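Snack packaging in student bedrooms
Group report, Mansa Kpodo and Humaira Abbasi

4. Results

In August we asked 20 students of the Plestmont residence which snacks they keep in the bedroom and where the empty packets go. More than 93 packets were collected in 2 weeks. Most were small pouches with a shiny surface, and these are difficult to sort, as the students did not know which bin is correct. Geetha Shenoy, our tutor, advised us to record also the printed text. For the pouches with Chinese text we needed help with the translation, and this took more time than we planned.

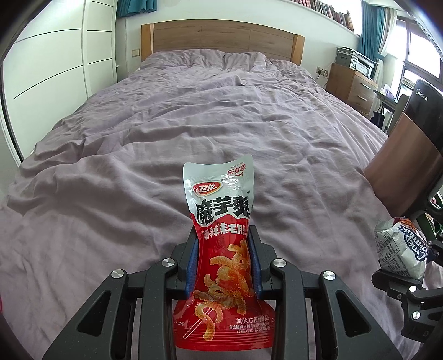

Figure 2. Konjac snack pouch (卫龙 魔芋爽), bedroom with lilac-grey duvet.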